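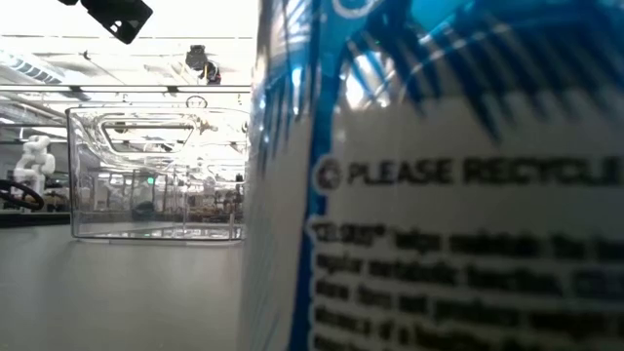

Welcome to the questions page for Lastadden, our guest house and self-catering rooms in Besholm. We've gathered up everything people tend to ask us before they come, and quite a few things they ask on the stairs with a suitcase in each hand, and put it all in one place so you can read it at home with a cup of tea. Some of the answers are longer than they need to be, I'm afraid - Carla has been at me to shorten them and I have only half listened. We've even had questions about the bins, and those get a proper answer further down, but the short version is that a packet with PLEASE RECYCLE on it in bold black capitals still needs a second look before you choose a bin, as the town only takes certain things. If your question isn't covered, do write to us and we'll be glad to help.

Samira Jaber and Carla Chidiac

When can we arrive?

Rooms are ready from 3 in the afternoon, and you're very welcome to come earlier and leave your bags in the hall. There's a cupboard under the stairs that locks. If you're coming on the late ferry, please let us know so that one of us can wait up. We really don't mind waiting up, but we do like to know that we're doing it!

And when do we have to leave?

By 11 in the morning. If the room isn't booked for that night we can often let you stay a bit longer, so please ask at breakfast. Bags can go back in the cupboard until your ferry.

How do we get to you from the harbour?

It's a lovely walk if you're travelling light. Come out of the ferry building, keep the water on your left until you reach the chandler's, then turn up the hill and carry on past the chapel. We're the house with the green gate. It takes me nearly 36 minutes, but I stop to talk to people. The number 43 bus goes from outside the ferry building and you want the stop called Chapel Top. Drivers will usually call it out if you ask them when you get on. The bus takes cards, and dogs go free.

Is there anywhere to park?

We have two spaces behind the house, and they go to whoever asks first when booking. Otherwise you can leave the car in the lane, on the side with the wall. Please don't use the other side, even if there's a tempting gap, or the farm trailer can't get round. The lane is narrow and the passing places are small, so if you have a very large van it's worth ringing us first and we'll talk it through.

What's the difference between the guest house and the self-catering rooms?

The guest house rooms are in the main building and breakfast is included. The self-catering rooms are across the yard in what used to be the net store, and each one has its own small kitchen with a hob, a fridge, a kettle and more mugs than anybody could want. If you're in the net store and fancy breakfast with us one morning, just put your name on the sheet in the hall the night before. It's charged separately and you can settle up when you leave.

What is breakfast like?

Carla does the cooking, so it's good. There's always porridge, eggs from up the road, toast, fruit and a dish of slow-cooked beans with lemon and cumin that her mother used to make. People are sometimes a bit wary of the beans on their first morning and then have two bowls on the second. Breakfast is from half past seven until ten. If you can't eat something, tell us when you book, and then remind me as well, please.

Can we bring our dog?

Yes, and we'd be delighted. Dogs can stay in any of the net store rooms and in the garden room, but not in the upstairs rooms. We have a dog of our own called Pop, who is elderly and very polite but doesn't care for being jumped on, so do keep yours on a lead in the yard until they've been introduced. There's an outside tap by the back door for sandy paws and a heap of old towels in the porch. Please use those and leave the bath towels for the humans in your party.

How do the bins work?

Right, the bins. Each kitchen has three tubs under the sink. The grey one is for general rubbish, the green one is for glass, tins, paper and card, and the little one with the lid is for food scraps. Plastic bottles go in with the tins, rinsed, with their tops on. Crinkly plastic film isn't taken by the town at all, whatever the packet tells you, so film wrappers and bags go in the grey tub. Wipes go in the grey tub too, please, and never down the loo - we're on a septic tank here and it has a very long memory. When your tubs are full you can empty them into the big bins by the yard wall. If you're not sure about something, leave it on the side and we'll sort it out after you've gone. We'd much prefer that to a guess.

Is there wifi?

There is, and it's decent in the main house and a bit moody in the net store, where the walls are very thick. The window seat is the best spot. Phone signal is better in the garden, by the bench.

Where can we swim?

Besholm has two places that we'd send a friend to. The town beach is sandy and shallow and fine for small children. Vullel, which is the cove past the point, is deeper and clearer and quieter, and you get down to it by steps that are slippery after rain. Swim there at high water if you can. The tide times are on the board in the hall, and I copy them out fresh each morning, so if they look odd, come and find me and we'll check them together. The sea is at its kindest in July, though Carla goes in all year and will tell you it's perfectly warm.

What happens if we need to cancel?

Tell us as soon as you know. With 11 days' notice or more we'll return everything you've paid. After that we keep the first night's money, unless we manage to fill the room, in which case you get it all back. If the ferry's been called off because of the weather then there's nothing to pay, and we'll find you some other dates if you still want to come.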